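4.3 Conexión del previo Stokier a la mesa de mezclas

El presente apartado describe la puesta en servicio del previo Stokier en ensayos y conciertos de grupos de guitarra, bajo, batería y voz. La revisión de julio de 2019 sustituye a la entregada con las primeras unidades.

1. Apague la mesa, el previo y los monitores de escenario.

2. Conecte la guitarra o el bajo a la entrada INSTR del panel frontal. La entrada admite cables de la serie Indau 600 y equivalentes.

3. Una la salida XLR con un canal de micrófono de la mesa. Compruebe que la alimentación fantasma está desactivada en ese canal.

4. Sitúe los mandos GAIN y LEVEL al mínimo.

5. Encienda primero el previo, después la mesa y, en último lugar, los monitores.

PRECAUCIÓN: No conecte la salida de altavoz de un amplificador a la entrada INSTR. La avería resultante no está cubierta por la garantía.

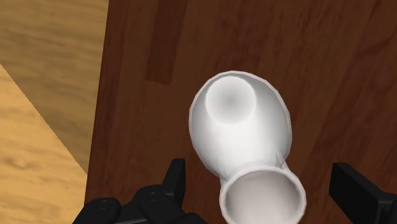 Recipiente blanco sobre superficie de madera oscura.

6. Toque al volumen habitual del concierto y suba GAIN hasta que el indicador PEAK se ilumine únicamente en los ataques más fuertes. Retroceda entonces un punto.

7. Ajuste LEVEL de acuerdo con el técnico de sala.

8. Si se aprecia zumbido, pulse GROUND LIFT -- el interruptor situado junto a la salida XLR -- y repita la prueba.

Nota: El filtro de graves actúa por debajo de 200 Hz. Con bajo eléctrico debe permanecer desconectado.

Nota: Los usuarios del pedal Moseser 651 deben intercalarlo entre el instrumento y el previo, nunca a continuación de este.

Las consultas técnicas se dirigirán por escrito a Essam Soliman, servicio posventa de Abou Zeid, con indicación de la referencia 1640 y del número de serie grabado en la base del aparato.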